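Section 2. Planning and Budgeting Before You Order

Welcome to the part of the Rolado set-up guide that saves you the most money! Work through these steps before you send anything to purchasing. Keep a pencil handy, and have your Gasser order sheet open next to you.

2.1 Choose your first task

1. Write down one household task you want to collect. Folding clothes on a bed is a great first pick: the garments are cheap, the surface is soft, and a retry takes seconds.
2. Decide whether the task needs one hand or two. Anything that gets folded, stretched or straightened goes down as two.
3. Order hand-held grippers in pairs for every two-handed task. 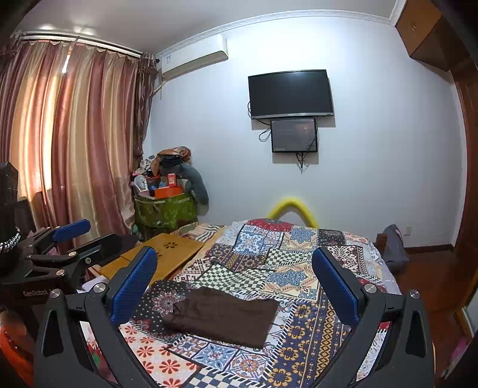
4. Add one spare gripper for every 4 in daily use. A site that stops over one worn pad has lost the whole day.

NOTE: Spare finger pads are sold separately. Put them on the first order, so they ship in the same carton as the grippers.

2.2 Work out the cost per site

1. Start with the price of the starter set. On the Gasser sheet dated 2018-04-11, a two-gripper set with charger and case is $2,564.
2. Multiply by the number of operators who will work at the same time. Two operators can share a set if they never overlap.
3. Add storage. Plan on 40 hours of recording per drive before it has to be swapped.
4. Enter freight on its own line. Traltura quotes it separately, and it's easy to miss when you compare totals.
5. Leave the robot arm off this budget. You can collect for months with hand-held units and buy the arm when you know what your task really asks of it. We love this part of the method!

CAUTION: Do not mix pads from different production batches on one gripper. Uneven wear changes the grip.

2.3 Plan the space

1. Pick rooms people live in. Patterned bedding, dark clothes and everyday belongings all make the recordings more useful, and they cost you nothing.
2. Check that the operator can reach the whole garment with both grippers without leaning on the bed.

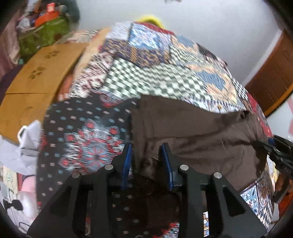

3. Book each room for 8 sessions at a minimum. Short bookings push up your cost per session very quickly.
4. Budget for a mixed bag of garments in light and dark colors. Secondhand is fine.

NOTE: Mutua Kioko at Rirnix set up the planning worksheet in Appendix B, and it's a pleasure to use. Fill in the yellow cells only. The February version has an error in the freight row, so download a fresh copy.

2.4 Before you sign

1. Confirm the lead time in writing.
2. Ask whether repairs are done by exchange or by return.
3. Send the completed worksheet with your order, then go on to Section 3, Unpacking and Charging.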